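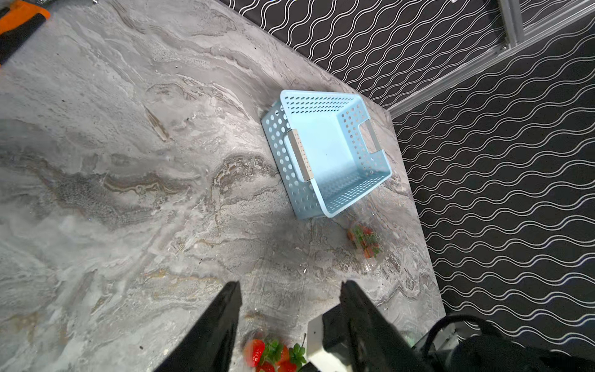 손목 카메라 쪽에서 본 딸기와 하늘색 바구니

양팔 로봇 키트 Skistix, 대여 기간에 직접 검증하는 순서

작성: Laurențiu Hodoroagă
2025년 2월 17일

Vulter의 판매 페이지에는 Skistix가 "상자에서 꺼낸 날 바로 과일을 담는다"고 적혀 있습니다. 저는 이런 문장을 믿지 않습니다. 꺼낸 날 제가 한 일은 나사 규격을 맞추고 케이블을 다시 묶은 것이 전부였습니다. 그래도 대여 제도가 있으니 확인할 기회는 있습니다. 대여 기간은 7일이고, 이 글은 그 안에 무엇을 어떤 순서로 시험하면 되는지 정리한 것입니다. 구매를 권하는 글로 읽지는 마세요.

준비물

키트에 들어 있는 팔 두 대와 손목 카메라, 구멍이 뚫린 작은 바구니, 딸기, 투명 플라스틱 딸기 용기, 조절 렌치, 주방 저울. 딸기는 약 700그램이면 하루치로 충분합니다. 모형 과일로 시작하라는 안내가 설명서에 있는데, 첫날만 그렇게 하고 둘째 날부터는 진짜로 바꾸세요. 모형은 눌러도 멍이 들지 않습니다. 판매사 시연 영상이 전부 모형이었다는 점도 기억해 둘 만합니다.

1단계. 베이스 레일부터 고정하기

두 팔은 알루미늄 베이스 레일 하나에 나란히 올라갑니다. 설명서는 볼트를 한 번에 끝까지 조이라고 하지만 따르지 마세요. 네 귀퉁이를 느슨하게 걸어 두고, 팔을 손으로 천천히 접었다 펴면서 흔들림을 본 다음 대각선 순서로 조입니다. 설명서대로 했더니 오른쪽 팔이 살짝 기운 채로 굳어 버려서 전부 풀고 다시 했습니다.

케이블은 팔을 가장 멀리 뻗은 자세에서 여유를 확인하고 묶습니다. 접힌 자세에서 묶으면 보기에는 깔끔해도 나중에 손목이 돌 때 당깁니다.

2단계. 배경을 어지럽게 두기

Vulter는 흰 배경에 물건 하나만 놓고 보정하라고 권합니다. 보정은 그렇게 해도 됩니다. 시험까지 그렇게 하면 결과를 믿을 근거가 없어집니다. 무늬 있는 상판과 무늬 있는 벽을 쓰고, 주변 물건도 굳이 다 치우지 마세요. 실제 주방이나 포장대는 광고 사진처럼 비어 있지 않습니다.

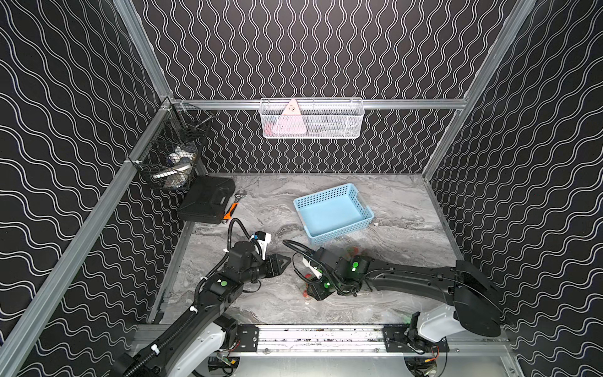

벽면 무늬는 생각보다 영향이 컸습니다. 민무늬 벽에서는 문제없던 Avram(키트에 딸려 오는 제어 프로그램입니다)이 물결무늬로 바꾼 뒤로는 물체 윤곽을 자주 놓쳤습니다. 고객센터 답변은 "권장 환경이 아니다"였습니다. 그렇다면 권장 환경을 판매 페이지 첫머리에 적어 두었어야 합니다.

배경을 바꾼 뒤에는 Avram의 '환경 다시 읽기'를 꼭 실행하세요. 메뉴가 설정 안쪽, 그것도 '기타' 아래에 숨어 있습니다. 자동으로 된다고 설명서에 나오지만 제가 받은 버전에서는 되지 않았습니다.

3단계. 바구니 위치 잡기

바구니는 두 그리퍼가 모두 무리 없이 닿는 곳에 둡니다. 먼저 왼팔만 켜서 바구니 안쪽 바닥 높이까지 내려 보고, 오른팔도 똑같이 해 봅니다. 둘 중 하나라도 팔꿈치가 끝까지 펴지면 바구니를 앞으로 당기세요. 그다음 바구니를 살짝 비스듬히 돌려놓고 같은 동작을 반복합니다. 반듯하게 놓은 바구니만 인식하는 로봇이라면 사람이 옆에 붙어서 바구니를 계속 바로잡아 줘야 합니다.

이때 속도는 기본값의 절반 아래로 낮춥니다. 기본값은 너무 빠릅니다.

4단계. 두 팔을 같이 움직이기

여기서부터 값어치를 하는지 드러납니다. 팔이 두 대라서 작업이 두 배로 빨라진다는 주장은 두 팔이 서로 기다리지 않을 때만 성립합니다. 딸기를 상판 위에 두세 무더기로 나눠 놓고, 두 팔이 바구니 위에서 만나는 순간을 지켜보세요.

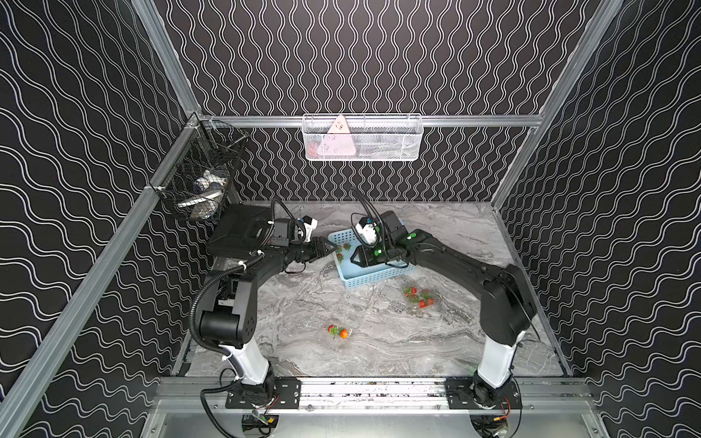 제 경우에는 왼팔이 빠질 때까지 오른팔이 멈춰 서는 일이 잦았습니다. Avram에는 '충돌 여유' 값이 있는데, 이것을 줄이면 대기 시간이 짧아지는 대신 그리퍼끼리 아슬아슬하게 스칩니다. 저는 처음 값으로 되돌렸습니다. 빠르게 보이려고 줄여 놓은 값으로 시연하는 판매사가 있다면, 그 값을 얼마로 했는지 물어보시기 바랍니다.

시험 횟수는 16회로 잡으세요. 매번 딸기 위치를 바꾸고, 떨어뜨린 것과 으깨진 것을 따로 기록합니다. 바구니에 들어갔다고 다 성공으로 치면 안 됩니다. 저는 담긴 딸기를 꺼내 꼭지 쪽과 옆면을 살폈고, 눌린 자국이 있으면 실패로 적었습니다. 이렇게 하니 Avram 화면의 성공률과 제 공책의 성공률이 꽤 벌어졌습니다. 화면 쪽 숫자는 그리퍼가 닫혔다가 바구니 위에서 열리기만 하면 올라갑니다. 빈손이어도 올라갑니다.

5단계. 투명 용기로 괴롭히기

마지막 시험은 딸기를 투명 용기째 올려놓는 것입니다. 판매 페이지에는 '포장 과일 대응'이라고만 적혀 있고 뚜껑이 닫힌 용기인지 열린 용기인지는 나와 있지 않습니다. 둘 다 해 보세요. 용기를 기울여 놓은 경우와 상판 가장자리에 가깝게 놓은 경우도 넣습니다. 조명은 반사가 생기도록 한쪽에서만 비춥니다.

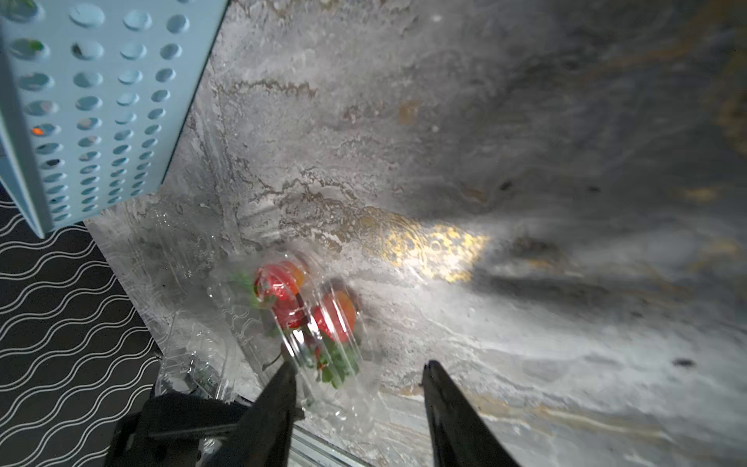
비스듬히 놓인 투명 용기 속 딸기와 열린 그리퍼

용기 시험에서 볼 것은 로봇이 어디를 겨냥하느냐입니다. 용기 테두리를 잡으려 하면 쓸 만하고, 안에 비치는 딸기를 곧장 집으려 들면 용기를 인식하지 못한 것입니다. Avram의 화면에서 목표 지점을 십자 표시로 볼 수 있으니 그리퍼가 내려가기 전에 일시 정지를 누르고 확인하세요. 제 기록에서는 십자가 딸기 쪽에 찍힌 경우가 더 많았습니다. 반사가 강한 각도에서는 아예 표시가 뜨지 않기도 했습니다.

추가 학습 서비스는 어떨까

결과가 나쁘다고 문의하면 Timine이라는 유료 학습 서비스를 권합니다. 직접 조종한 기록을 올리면 모델을 다듬어 준다는 내용입니다. 안내 자료에는 기본 모델이 시연 1,769건으로 학습되었다고 나오는데, 그중 진짜 과일이 몇 건인지, 투명 용기가 한 번이라도 나오는지는 적혀 있지 않습니다. 메일로 두 번 물었고 두 번 다 같은 홍보 문서가 왔습니다. 결제 전에 이 두 가지를 서면으로 받아 두세요.

굳이 신청한다면 자기 작업대에서 찍은 기록만 올리고, 학습 전후의 시험 조건을 똑같이 맞추는 것이 좋습니다. 8월에 새 모델이 나온다는 말도 들었지만, 저는 나오지 않은 모델을 보고 돈을 내지는 않습니다.

반납 전에 확인할 것

그리퍼 안쪽에 묻은 과즙은 마르기 전에 젖은 천으로 닦습니다. 손목 카메라 렌즈에는 알코올을 쓰지 마세요. Avram에 저장된 작업 기록은 내려받은 뒤 계정에서 직접 지워야 하며, 반납해도 자동으로 삭제되지 않습니다. 베이스 레일 볼트는 원래 봉투에 담아 보내야 보증금에서 빠지지 않습니다.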